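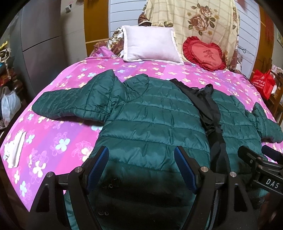 Teal quilted jacket laid open on the flowered sheet, lining showing.

08/01/2020

Winter coats and jackets, bench notes. I am writing these up properly because the last lot ended up on the back of a delivery slip and I never found it again.

I had meant to get on with the jumpers, which are all sorted and waiting, but the padded jackets have been on my mind since we came back and I thought I had better have a go at them while I still remembered what annoyed me in September. The folding sheet for the Ramport people needs a page on quilted things, and what we have at the moment is two lines that say to fold as for a shirt. Anyone who has tried to fold a puffer jacket as for a shirt will know how far that gets you!

I went for the teal one to begin with. It's a lovely colour, quite dark until the light runs along the tops of the padding, and then you see every wrinkle in it. The shell is shiny and the seams go across the body, so it wants to bend along those and is stubborn about bending anywhere else. Worth remembering when deciding where the folds should go. If you put a crosswise fold on a seam it lies down nicely. If you put it through the middle of a puffy band you get a fat roll that lifts the moment you let go of it.

I laid it out on the bed, on the pink and purple sheet with all the little four-petal flowers. I do like that sheet for this work. It is bright enough that a dark garment stands out against it, and you can tell at a glance where a sleeve ends. The plain navy cover we used before was hopeless with anything dark, and I said as much at the time. The one thing against a bed is that it gives under your hands when you press the air out, so you press and the mattress presses back. A firm table would be better for the final squash. I may try laying out on the bed and moving to the table for the last part, though that does mean carrying a half-folded jacket across the room, with everything that implies.

Now, the lining. I want to put this down carefully. The black lining is smooth and glossy and it bunches. With the front open you get a strip of it running down from the neck between the two sides, and round about the middle it twists up on itself, while further down it lies much flatter. My feeling is that most of the lumps in a folded puffer are lining and have very little to do with the padding, which squashes down well enough if you are patient. So the order I am going to suggest is: open the jacket out, smooth the lining with the flat of the hand from the neck label downwards, and only then bring the fronts together. It takes a moment longer and I think it is worth it.

Sleeves next. They are broad, and the left one likes to fold over on itself and make a peak up by the shoulder. The other will happily put up a little point of its own. I pull each one straight out to the side first, give it a stroke from shoulder to cuff to push the air along, and then lay it across the body. Both sleeves crossing at the same height makes a hump, so one should sit a bit lower than the other. I tried it the lazy way too, with both at chest height, and the hump was there for all to see.

The part at the neck, all rounded and folded over, goes down last. I had it pointing up towards the white pillow for laying out and it was no trouble there, but if you tuck it in early it pushes against everything you do afterwards.

From the bottom hem I then go up in 3 turns, leaning on each one and waiting for it to sigh before doing the next. First attempt came out 23 cm across the short side, which will go on the Jotanville shelf with a little room to spare. The second was wider and I didn't like the look of it, so I shook it out and had a cup of tea.

Things to sort out:

The Butlow bags are the drawstring sort and I would like to know if a jacket folded this way stays folded inside one, or whether it just puffs up and fills the bag however you put it in. I suspect the second.

Zips. Do we close them or leave them open? The Đinh sheet says closed, always, and for a thin anorak I agree, but on padding a closed zip makes a stiff ridge right down the middle and traps the air besides. I would rather leave it open until the fronts are flat and then decide. If anybody has a strong view, please write it in the margin here.

Pockets ought to be checked before the first fold. I forgot, and remembered with the thing already rolled, so it goes on the page as step one.

Long coat next, the heavy one, and I am going to need the table cleared for it.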